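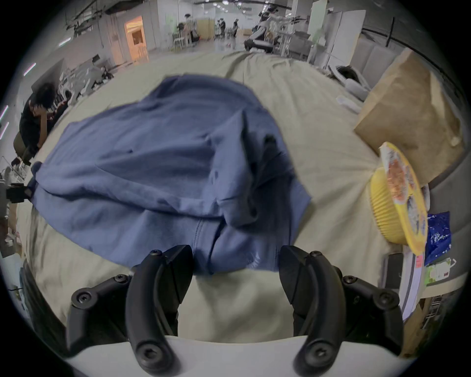 blue cotton one, still in a heap. snacks on the right

Folding soft cotton stuff without a dresser, how do you keep it from going back to a lump?

Small place, no dresser, everything lives on a wire shelf. I fold on the big beige cloth next to the couch, same spot where the groceries get dumped. The blue thing in the photo is the worst of them, thin soft cotton, slides all over. I fold it, stack it, pull out the one under it and the whole pile goes. Also the cloth itself wrinkles up so I never get a flat start. Do I need bins? Saw some Rarnenel ones but not sure they fit my shelf, its pretty shallow. Moving stuff in by October so would like to sort this out.

3 answers

Vovach
File fold. Lay it face down, sleeves in, thirds the long way, then fold up from the bottom untill it stands on its own. Stand them in a row in a box, any box. Smooth each fold with the side of your hand, find the seam first and pull it straight — thats most of it with soft cotton. And pull the cloth tight before you start, or tuck it under on two sides. Measure the shelf before buying bins. Mine stuck out the front and I had to return them.

Nondier
roll them. done

Đặng
Rolling works for tees, less for anything with buttons. I'd move the food first tho, paper bag and snack packs right by clean laundry, one loose lid and you're washing it again. Shoe box is fine to try before you pay for bins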